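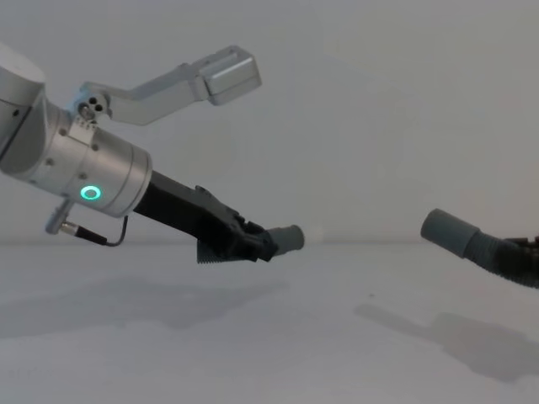 Readers should expect longer chapters and fewer of them, according to Tharun Poduval, when the webcomic Weltska returns from its break in February. The series will move from two short updates a week to one full chapter every Thursday, its publisher, Stakivell, announced.

The change follows the close of the comic's second volume, which ran to 57 strips and ended with the crew of the ferry Drutik stranded on the salt flats. Stakivell stated that the weekly chapters will run to seven pages each, in full color, and will be posted at 7 a.m. on the publisher's site. Black-and-white bonus strips will continue to appear between volumes.

Vimala Achari remains the writer of the series. Ataahua Henare takes over as lead artist, having drawn backgrounds and lettering for most of the second volume. Prakash Palaniappan, who drew the strip from its first page, will stay on as cover artist and will supply character sheets for the new cast.

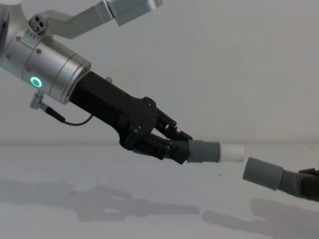
The third volume opens several years after the events of the second and introduces a new central figure, the harbor pilot Iyengar, whose name has been mentioned in earlier chapters without the character being shown. Henare's early sketches gave the pilot a long coat and a walking stick. The stick was dropped after Achari rewrote the opening as a chase across the rooftops.

A printed edition of the second volume is also in preparation. It will include the complete strips, a short afterword by Achari, and a selection of rejected page layouts. Stakivell plans a first printing of roughly 300 copies, with orders to open on the same day as the first new chapter. Shipping rates outside the United States have not been set.

The full archive will remain free to read. Comments on older strips, closed during the break, will reopen under the moderation of Venkatesh Raju, and fan art may again be sent through the form on the comic's contact page. Submissions received before the break do not need to be sent a second time.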